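# Brastport students teach a robot arm to handle clothes
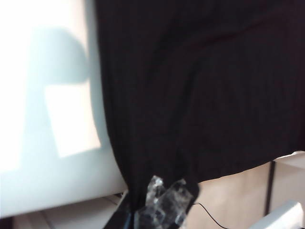

**By Lewis Kasprzak**
Education reporter

March 21, 2025

Engineering students at Brastport College are training a robot arm to pick up clothing, as part of a project that began in January.

The group of six works two evenings a week in the college workshop. They have started with dark fabric, which they say is harder for the arm's wrist camera to read, as folds and edges tend to merge. The finger of the gripper has clear plastic wrapped over part of it.

Students guide the arm by hand through each attempt, and the recordings are used to train the software that will later run it. They have logged more than 3,000 attempts so far. Soft items are a common problem in robotics, as cloth changes shape each time it is touched.

The arm is on loan from Gralterix, a local automation firm, until the end of the summer term. The college paid for the computer and spare parts.

The team will enter the Kisier Student Robotics Challenge, where each entry has two rounds: lifting a garment from a flat surface, then placing it in a box. Marks are given for speed and for garments that are not dropped.

Applications to join next year's group open after Easter. No programming experience is needed.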